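Garnex Community Boards > Manipulation & Learning > Methods talk
Thread: Towel folding from hand-held gripper demos - does trimming the pauses help or hurt?

sketthorpe_ibsa
Wednesday, March 18, 2026

Hello everybody, and thanks again to the folks who helped me with my calibration woes last time. I promised I would come back with something more interesting than error messages, so let me try. We've been teaching a folding policy from demonstrations made with a pair of hand-held grippers, no robot arm in the loop while recording, and the cloth is mostly one cat-print towel that I have grown far too fond of.
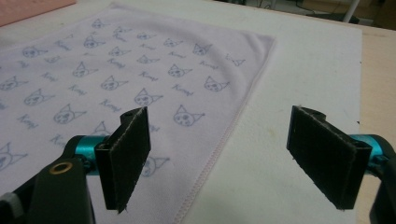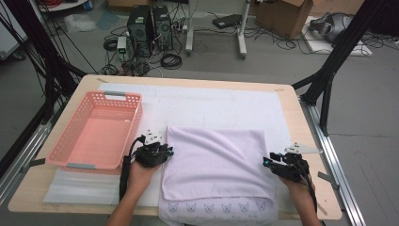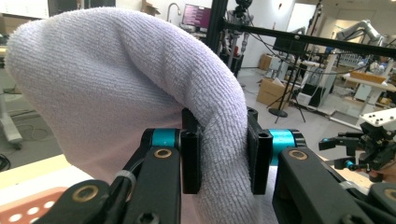

Now to the question. We have 1000 demonstrations of the same task, which is fold the towel and put it in the basket. People pause when they do this. They pause before the first grasp, they pause again once the fold is down and they're deciding whether they like it, and the policy learns to pause right along with them, sometimes for so long that I get up and check whether the thing has crashed. So I trained two versions. One got everything as recorded. The other got the same demos with every stretch of near-zero gripper motion cut out. I ran 100 trials on each. The trimmed version finished 81 folds and the untrimmed one finished 68, and the trimmed one was a good deal quicker besides.

I'm pleased as can be, but a little nervous about being pleased. Has anyone else tried it?

Ibsa Kassa

gebreyes_lab
Nice work Ibsa, and I love the towel! We did close to the same thing with dishcloths and saw the same direction, though a smaller gap. One thing to check before you celebrate: what was your time limit per trial? If the untrimmed policy was dawdling, some of those misses may be plain timeouts, and then you've measured patience and called it folding.

anotgate_moth
I'm going to be the grump here, with affection. I don't think you should trim at all. Some of those pauses are the person waiting for the cloth to settle. A towel keeps moving for a moment after you let go of a corner, and if you cut that bit out you're telling the policy that it can go straight from release to the next grasp. It'll look fine on a nice heavy terry towel and then fall apart on anything thin and floaty. We learned this on pillowcases and it cost us most of a month.

sketthorpe_ibsa
gebreyes_lab, oh dear, that's a very fair question and I should have put it in the first post. The limit was 90 seconds. I went back through the logs over lunch and 14 of the untrimmed failures were timeouts. A few of those were in a perfectly good state when the clock ran out - towel folded, gripper hovering over it like somebody who has forgotten why they came into the kitchen. So yes, a big piece of my gap is right there.

moth, I hear you, but I'm not fully convinced. Our grippers have felt-like pads on some of the fingers we use and the cloth hardly slides once it's held, so I'd expect the settling to matter less for us. I could be wrong.

anotgate_moth
Pads help while you're holding. My complaint is about after you let go! Also, are you cutting on gripper motion only? With two hands, one can be perfectly still because it's pinning the towel down while the other one does the work. Please tell me you require both to be still.

sketthorpe_ibsa
Both, yes. The first version of the script looked at each hand separately and the results were a comedy, so that got fixed early on.

low_tide_pete
Long-time reader, hardly ever post. We split the difference: keep any pause that comes within half a second of a release, and cut the rest. It's a crude rule, but it kept our thin fabrics working and got rid of the staring into space. How many demos do you have left after filtering, by the way? We threw out some whole recordings where the tracking dropped and I always wonder if that matters more than the trimming.

sketthorpe_ibsa
Pete, 900 after throwing out the ones with bad tracking, and both versions were trained on that same 900, so at least I got that part right. Your release rule sounds very sensible and it's maybe ten lines on top of what I have. I'll add it as a third version, raise the limit to 215 seconds so nobody gets punished for thinking, and run all three again.

gebreyes_lab
Could you mix up the trial order too? Run one policy in the morning and the other after lunch and you end up comparing daylight.

sketthorpe_ibsa
Ah. That is more or less what I did. Shuffled this time, I promise.

anotgate_moth
And a thin cloth, please. Even 20 trials. If trimming holds up on a thin one I'll come back and say so in this thread.

sketthorpe_ibsa
Deal. I have a muslin square somewhere. The rig is booked until the end of the month, so look for numbers in April.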